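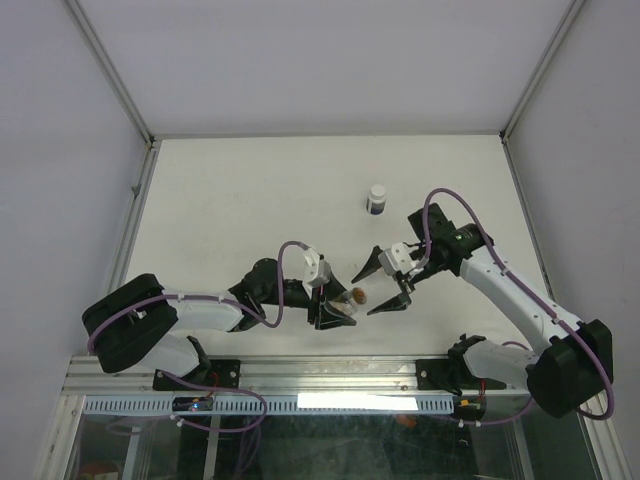

Figure 4. Clear glass vial with round brown cap, tilted, cap end up.

4. Opening and closing your sample vials

Now for the fun part of the Grallia kit! These little glass vials are a pleasure to use once you get the feel of them, and it only takes a few tries. Work over a flat, pale surface so you can spot a dropped cap right away.

1. Wash and dry your hands, or put on fresh gloves.

2. Pick up one vial near its closed end. Leave the cap and the neck clear.

3. Tilt the vial so the cap points up and away from you, as in Figure 4. A gentle slant is plenty.

4. Grip the cap by its sides and turn it counterclockwise. Keep the pressure light - the threads are short and the cap comes free sooner than you expect.

5. Set the cap down with its inside facing up.

6. Stand the vial in the rack and add your spice, seed or bead sample. Stop at the shoulder.

7. Put the cap back on straight and turn it clockwise until it just feels snug.

Note: If the cap goes on crooked, back it off a full turn and start again. You will feel a tiny click as the threads meet (very satisfying!).

Caution: Glass can chip at the rim. Do not use a vial with a rough or cracked edge, and never squeeze the neck to loosen a stuck cap. Hold the cap under warm water for a minute, dry it and try again.

Label each vial before you move on to the next one. The Grallia label sheet has 94 blanks, and the pencil-friendly kind can be erased and used again. For filling the storage tray, go to section 5.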